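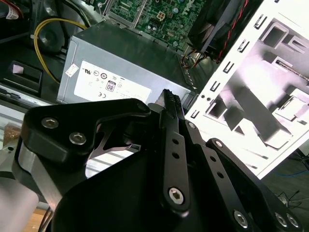
Montar um computador de treino, primeiro a fonte

17 de fevereiro de 2018

Desde janeiro que ando a preparar a parte prática do curso de montagem que dou à noite. No ano passado usei máquinas velhas oferecidas por uma empresa que estava a mudar de escritório, e correu assim-assim. Metade do tempo foi gasta a desaparafusar coisas que alguém tinha apertado demais, e a outra metade a procurar parafusos no chão. Este ano decidi fazer de outra maneira: uma caixa aberta, uma fonte de alimentação verdadeira e, no lugar da placa-mãe, uma maquete cinzenta.

A fonte tem de ser verdadeira por causa do peso e do tamanho. Quem nunca montou um computador costuma pensar que a fonte é um detalhe, e depois fica com a mão entalada entre o metal da caixa e a borda da placa. Convém senti-la entrar no sítio. Também quero que os alunos leiam a etiqueta antes de fazer seja o que for. A desta tem a marca UL, o selo 80 PLUS e o CE, e passo uma boa parte da primeira sessão a explicar para que servem essas marcas. O 80 PLUS é o que gera mais perguntas. Diz respeito ao rendimento da fonte, ou seja, à parte da energia da tomada que chega aos componentes e não se perde em calor. Não diz nada sobre a potência, e há sempre alguém convencido do contrário.

A ordem que sigo é esta: fonte, placa, processador, memória, cabos. Há quem prefira montar o processador e a memória na placa ainda fora da caixa e só depois meter tudo lá dentro. Em casa também faço assim. Na aula prefiro a placa já assente, para que todos trabalhem na mesma posição e eu possa ver o que estão a fazer sem andar às voltas à mesa.

Para a fonte, as regras são poucas:

Cabo de corrente desligado, sempre, mesmo que a máquina seja só de treino. É um hábito que se ganha ou não se ganha logo no início.

Segurar a fonte com uma mão por baixo enquanto se põe o primeiro parafuso. Muita gente larga cedo demais.

Pôr todos os parafusos sem apertar e só depois apertar em cruz. Se um furo não bate certo, alivia-se e roda-se um pouco, não se força.

Não abrir a fonte. Isto digo duas vezes.

A Loredana Serra, que deu este curso antes de mim, deixou-me um caderno com apontamentos de turmas antigas. Na página 44 escreveu apenas "deixá-los enganar-se na fonte". Demorei a perceber, mas acho que tem razão. Um parafuso torto na fonte corrige-se num minuto. Um processador metido ao contrário já é outra conversa.

O material miúdo encomendei na Clekport: parafusos, abraçadeiras e uma caixinha com divisórias, 18 euros no total. Os parafusos vieram misturados, de dois tamanhos diferentes, e estive um serão inteiro a separá-los. Da próxima vez volto à Cirillo, que fica mais longe mas deixa escolher à mão.

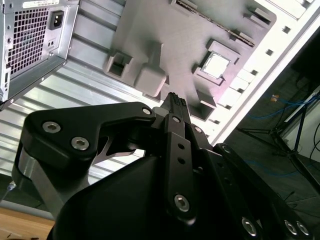
A placa e o processador

A placa de treino é uma chapa cinzenta com blocos em relevo a fazer de componentes. Não liga, não aquece e não se estraga com eletricidade estática, que era a minha maior preocupação com material a sério. Perde-se alguma coisa, claro. Não há pinos delicados para meter respeito e os alunos ficam mais brutos de mãos. Mas para aprender onde fica cada peça chega bem.

O processador, neste caso, é um quadrado branco brilhante que assenta no suporte. Peço sempre que o pousem e não carreguem. Se for preciso carregar, está mal posto. Numa placa verdadeira há uma marca num dos cantos que tem de coincidir com a marca do suporte, e isso mostro à parte, com uma placa avariada que trago de casa.

Depois passamos à ranhura comprida, que uso para falar de memória e de placas de expansão. Aqui é exatamente o contrário do processador: é preciso fazer alguma força, e por igual dos dois lados. Quem acabou de aprender a não carregar fica com medo, e é normal. Costumo deixar repetir a mudança de um gesto para o outro até perderem a hesitação.

Os cabos ficam para o fim. Ainda não decidi se vou exigir arrumação a sério na primeira turma ou se deixo isso para a seguinte. O manual da Britell que uso como apoio dedica-lhe um capítulo inteiro, mas parece-me cedo para quem está na terceira aula.

As inscrições são na sala 804, ao fim da tarde, e há 5 lugares por turma. Quem já tiver uma chave de fendas de que goste pode trazê-la. As que tenho lá são da Flullow e servem, embora a ponta magnética já tenha visto melhores dias - estou a pensar comprar outras antes de começarmos.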